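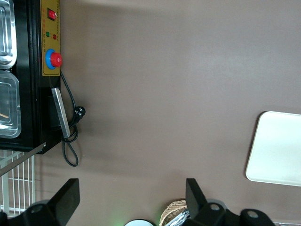
Wrist camera view over the bench: the machine's control panel, its cord and plug, and the white tray.

Review: Groltix hand-guided teaching kit with Namano remote handset
September 10, 2024

I bought the Groltix teaching kit in June to see whether a small shop could get a robot arm to do kitchen prep work without hiring somebody to program it. I run a two-bench test kitchen that does short packaging runs for other people. We have one arm with a two-finger gripper and a camera at the wrist. The kit is supposed to let a person show the arm a job, either by moving it by hand or by driving it with a remote handset, and then train it to do the job alone. I have used it long enough now to say what it does well and where it wasted my time.

What you get

The kit is a force sensing collar that goes between the arm and the gripper, a grip handle that clamps on to the collar, the Namano handset, a wrist camera mount, a foot pedal, cables, and a license for the recording software. The training side is in the same software. You need your own arm, your own gripper and a computer with a decent graphics card. Groltix has a list of arms that work with it. Mine was on the list and it connected the first time.

The manual is a printed booklet of 48 pages. It is clear on wiring and thin on everything else. The section on how to plan a demonstration is half a page and should be five.

Setting up

Assembly took me one morning. The collar bolts went in without trouble. The camera mount has a slotted plate so you can change the angle, and I changed it three times before I was happy. You want both fingertips in view and as much table as you can get past them. If the fingers fill too much of the view, the arm has little to go on while it travels. If they are out of view, it misses small objects at the last inch.

The cable from the camera is too short for my arm. I bought an extension. A kit at this price should come with the longer one.

Calibration is a routine where you touch the gripper to a printed card in several places. It is tedious but it only has to be redone when the camera moves. Tighten the mount well. I didn't the first time, it slipped during a session, and I had to throw out everything I had recorded after lunch.

Showing it by hand

With the handle on, you press the pedal and the arm goes slack enough to push around. You walk it through the job, work the gripper with a thumb button, and let go of the pedal when you are done. The motion feels a bit heavy going up and a bit light coming down. There is a setting for the weight of the gripper that fixes most of that. The default value was wrong for mine.

This is the easiest way to start. Shinji Ichikawa, who works with me, had never touched the arm before and had a usable recording of sliding a tray across the bench within the first hour. For big, simple moves I would still pick the handle over anything else.

The trouble is your own body. Your hand and sleeve get into the camera view, and the model learns from what the camera saw. When the arm later runs alone there is no sleeve. In my first batch the arm would stop and dither near the tray, and when I looked back through the recordings my forearm was in most of them. Stand behind the arm and keep your elbow high. The booklet mentions this in one line near the back.

The other limit is force. When you push the arm by hand, the collar has trouble telling your push from the push of the table. For pressing a lid down on a container the readings were no use to me at all.

Driving it with the handset

The Namano handset is a grip with a trigger, a thumb stick and two buttons. You move your hand and the gripper follows. The trigger closes the fingers in proportion, so a light squeeze gives a light grip. It is tracked by a small base unit that sits on a shelf. Walking between the handset and the base unit breaks the tracking, and the arm freezes until you re-center. It never jumped on me, which I give it credit for.

It takes practice. My first twenty minutes were bad and I knocked over a stack of containers. By the second day I could pick up a flat tray by its rim and set it down where I wanted. Shinji got there sooner than I did.

You can drive while looking at the arm or while looking at the screen with only the wrist camera feed. I recommend the screen, at least for part of every session. If you can do the job from that view, the arm has a fair chance of learning it. If you find yourself leaning over to peek around the gripper, the information is not in the camera feed, and more recordings will not put it there. This was the single most useful thing I learned from the kit.

There is a small delay between hand and arm. For placing and sliding it doesn't matter. For pouring it does, and I gave up on pouring.

Scaling is adjustable, so that a large hand movement makes a small gripper movement. I leave it at half for anything near a rim or a handle. Changing it in the middle of a recording is allowed but I found it gave jerky results.

Recording and training

Each demonstration is saved as a separate take with the video, the joint positions and the gripper opening. You can trim the start and end, mark a take as bad, and add a note. The trimming tool is good. The notes can't be searched, so I stopped writing them.

My first real task was picking up the tray and moving it to a marked spot. Groltix suggests 40 takes as a starting point. With 40 by handset, the arm managed it when the tray started close to where I had put it during recording, and failed when it didn't. I went up to 200 and moved the tray to a new starting place and angle every time. That made a large difference. I now think the variety matters more than the number, but you do need both.

Clutter counts too. I had cleared the bench for the first takes, and then the arm did poorly on a normal working day with things lying around. For the second round I left things where they tend to end up, power cord included, and shifted them between takes. The arm got steadier at leaving the cord alone. It still now and then picks a path that I would not.

Shiny surfaces are a weak point. Our bench top has a soft shine from the overhead lights, and the clear containers are hard for the camera in any light. A white tray on a brown table is about as easy as it gets. A clear container with a glossy rim is not, and I had to record many more takes to get a passable pick from one. I would start with something solid and opaque and work up.

Training runs overnight on my machine. You can't pause it, and if the computer goes to sleep you lose the run. Turn off sleep mode. I lost two nights to that.

Safety

The pedal is a hold-to-run type, so the arm stops when you lift your foot. The handset has to be gripped for the arm to move. Both worked every time I tested them. The software also has a speed cap and a fence you can draw around the work area, and I keep both on.

The kit does not come with its own emergency stop. It relies on the one for your arm. I think that is acceptable, but the box should say so in large print. Before the first session, make sure the person driving can reach a stop with the free hand while holding the handset, and that everyone in the room knows which button stops which piece of equipment. We put it on a sheet by the door.

Support

I wrote to support four times. Three answers came from Umesh Kushwaha, who clearly uses the product himself. He told me about the gripper weight setting and sent a corrected file for my gripper. The fourth question, on searching notes, got a form reply saying it had been passed along.

Compared with the Zaditz

Before this I had the Zaditz pendant system on loan. With the Zaditz you teach points, and the arm goes from point to point. It is more exact and much quicker to set up if the part is always in the same place. It has no idea what to do if the tray has moved two inches. For a fixed job I would use the Zaditz and be done in an afternoon. For things that wander around a bench, the Groltix is the one I kept.

I also looked at the Kikuchi glove, which tracks your fingers. I only had it for a short demo. It was comfortable, but with a two-finger gripper on the other end I didn't see what the extra finger tracking would get me.

Price

The kit without the Namano handset is cheaper by $600. I would not buy it that way. Hand guiding is fine for a first look and for wide moves, but nearly every recording I ended up training on came from the handset.

Good points

Connects without fuss to a listed arm
Handset is quick to learn and the trigger gives fine control of the grip
Trimming and discarding takes is easy
Hold-to-run controls are reliable

Bad points

Camera cable too short
Booklet says too little on how to record a good demonstration
Force readings not usable with the hand guide
Notes can't be searched
Training can't be paused

Who should buy it

A small shop or a teaching lab that already has an arm and has somebody with the patience to record the same job over and over. The recording is real work. Two people trading off is much better than one, and takes from two people also seem to give the arm a wider range to learn from, though I haven't tested that properly.

If you need the same move made the same way all day, look at a pendant system first.

My rating is four out of five. I took the point off for the booklet and the cable. I am recording the container lids next, by handset only, and will add to this review when I have enough takes to judge.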